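Gripper comparison leaves buyers with more questions than answers

04/05/2023

Prevov, which sells small robot arms to colleges and light workshops, has published the results of a trial comparing two grippers on the same arm. The company says its newer model, the Hivura, beat the older Jarus "clearly and repeatedly" at picking up small parts. The figures it has put out do support that, as far as they go. The trouble is how far that is.

All 4,000 attempts were made in simulation. No real gripper closed on a real part at any stage, a fact that appears on the ninth page of the report and nowhere in the announcement that went out with it. Anyone who read only the announcement could be forgiven for picturing a bench, a bin of parts and a long week.

Each gripper was given 2,000 attempts. In every attempt the arm had to reach down to a small part on a flat board, close its fingers, lift the part clear and hold it still for 5 seconds. A dropped part counted as a failure. So did a part that was knocked away before the fingers closed. A part that was gripped badly, say by one corner, but stayed up for the full hold was counted as a success, and there is no separate tally of how many of those there were.

That last rule matters a good deal to the people who might buy the thing. A part held by its corner is no use if the next job is to set it down in a slot. Prevov says placing will be looked at "in a later round". It gives no date for that round, although a spokesman mentioned September as a time when more results might be ready.

## What was compared

The two grippers are alike in layout. Both have a pair of fingers that open and close together, and both fit the same wrist. The Jarus has been on sale for some time and is a familiar sight in college workshops, where it has a name for being dull and dependable. The Hivura has thinner fingers and a lighter body, and it costs a fair bit more.

Thin fingers ought to be better at getting in between parts that lie close together, and that is the task Prevov chose. Nobody should be surprised that a gripper made for tight spaces did well at a test made up of tight spaces. The report does not include larger parts, heavy parts or anything soft. It does not include parts with oil on them either, which many workshops would put near the top of the list.

The arm was driven in both cases by the Qian controller, another Prevov product. It was set up using the Hivura's finger lengths and closing speed, then adjusted for the Jarus by changing the stored measurements. The report describes this as giving both grippers "equal treatment". It may have done. But the path the arm takes on its way down, and the point at which it slows, were worked out with the Hivura fitted and left alone afterwards. An arm that comes in at an angle that suits one set of fingers may not suit another.

Shiyu Cui, who has spent years testing lifting and handling gear for small manufacturers and was sent the report before it came out, thinks this is the weakest part of the work.

"If you tune the arm for one gripper and then swap in the other, you've tested the tuning," she said. "I'd want to see it done the other way round as well. Set it all up for the older one, run it again, and tell me what the gap is then. It costs them nothing but computer time."

She asked Prevov whether such a run had been done. The answer was that it had been "considered".

## The question of friction

Simulated grasping has got much better, and there are sound reasons to use it. It is cheap, it can be left going overnight, and the same set-up can be repeated as often as anyone likes. For weeding out bad ideas it is hard to beat. The doubts begin when it is used to rank two finished products for sale.

Most of those doubts come down to contact. What happens when a fingertip meets the side of a part depends on the surface of both, on how much the tip gives, and on small errors in where the arm thinks it is. In a simulation each of these has to be given a value by somebody. Prevov used one friction value for all parts and both grippers, and the report does not say where it came from. The Jarus is sold with soft pads on its fingers, which are there to add grip. In the trial its fingers were treated as hard, the same as the Hivura's.

Prevov's reply on this point is that modelling the pads would have slowed the trial down and that the effect would be small. It may be right. There are no figures in the report to show it, and a short bench test with a handful of parts would settle the matter in an afternoon.

The camera gets an easier ride still. The position of each part was passed to the controller directly, with no camera in the loop at all. That is a fair choice if the aim is to study grippers alone. It also means that the success rates say little about what a buyer would see, where glare, shadow and a slightly wrong guess at the height of a part are behind a large share of missed picks. The setting itself has been given plenty of both glare and shadow, with bright patches of light on a shiny floor and cabinets and machinery standing round about. None of it was used to make the task any harder.

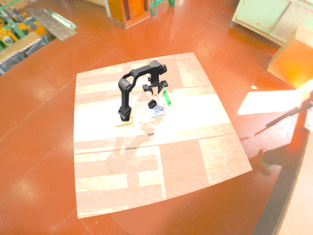

## What Prevov says

The company stands by its work. In a written reply it said the trial was "a like-for-like comparison under controlled conditions" and that customers had asked for exactly this sort of data. It pointed out that the full settings file can be had on request, and to its credit it sent a copy when asked. The file is long, not well labelled, and needs a licensed copy of the Qian software to open, so outside checking will be limited to people who are already customers.

It also said that the Hivura had been "tried extensively" on real equipment during its design. Asked for those results, it said they were not in a form that could be shared.

On price, the company would not say whether the trial had played any part in the decision to phase out discounts on the Jarus. The two announcements were made on the same morning.

## What would help

Cui does not think the Hivura is a poor product. She has handled one and liked it. Her view is that the trial tells a buyer it is worth borrowing one, and that the money should stay put until it has been fitted to the buyer's own arm and set to work on the buyer's own parts.

"Take the awkward ones," she said. "The parts your people moan about. Put those in front of it and go and have your lunch."

She would also like the next report to give the failures in more detail. At present they are lumped together under 2 headings, "drop" and "miss". A part that slips slowly out of the fingers and one that pings across the board are both drops, though they point to quite different faults. Splitting them up would be useful to Prevov's own designers as much as to anyone else.

Colleges are likely to be the first to decide. Several are due to replace arms and grippers before the new teaching year, and a gripper that students will knock, jam and close on their own sleeves has to put up with treatment that was not in this trial in any form. Wear is not mentioned in the report. Nor are spare fingers, which for the Jarus can be bought singly and for the Hivura come only as a set.

Prevov is taking orders for the Hivura now. Loan units are available to existing customers, who must pay the carriage both ways.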